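**Speaker notes – Handling rules for two-arm cells, Vestside session**
Edgardo Evangelista, July

Open with scope. These rules cover small benchtop cells with two arms on a shared rail, handling soft packaging. They are house practice at Traswood and sit under whatever safety standard your site already follows.

Slide 2 – Why bags get their own section. Rigid parts stay where you put them. Film folds, clings and drifts. The Rattanakul log has 1,599 bag episodes, and 652 were flagged at review. Most flags came down to poor views or two arms pulling against each other. Pause here for questions on how flags are assigned.

Slide 3 – Views. Go through the next four without stopping, then come back to the rules. 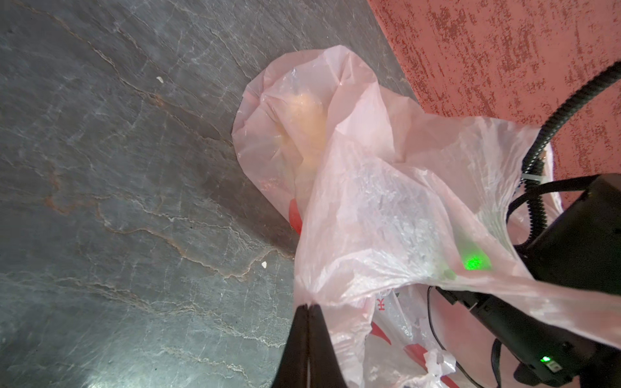
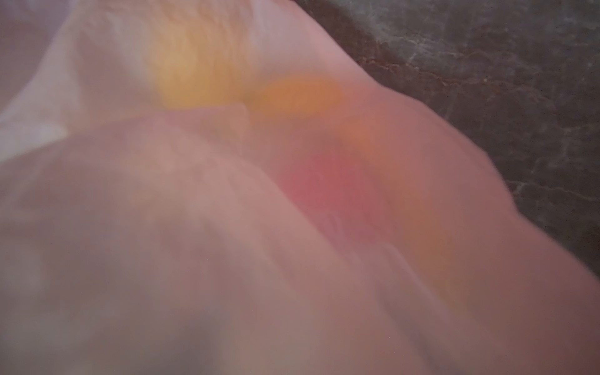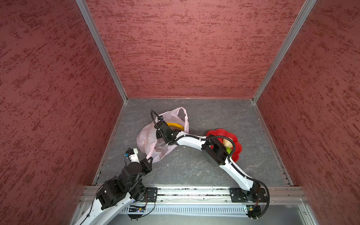
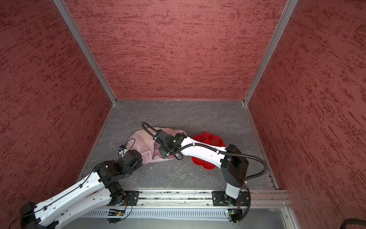 *Pink bag in the red-walled cell: two close views, then two wide views with both arms at the bag.*

Slide 4 – Rules for views.

- Keep at least one fixed view per episode. In the second close view the film fills most of the picture and no fingers can be made out. Colour patches through the plastic are not enough to label contents.
- If the reviewer can't name an item, the label is "unknown". No guessing from colour.
- Check the fixed view for an arm passing over other items. The plate is partly covered in both wide views.

Slide 5 – Rules for two arms on one bag.

- One arm leads, the other holds. Write down which before the run.
- Speed limit is 25 per cent while both grippers are at the same bag.
- Cable loops must clear the film through the full reach. Check this by hand, power off.
- Wipe the floor panel and rail slots between sets. Specks on the floor are a logged item – minor, but logged.

Slide 6 – Stop conditions. Film caught in a wrist joint, bag handle around a cable, or loss of the fixed view. Any of these ends the episode. Uneo sites also stop on a dropped item; we don't yet.

Leave 4 minutes for the sign-off form.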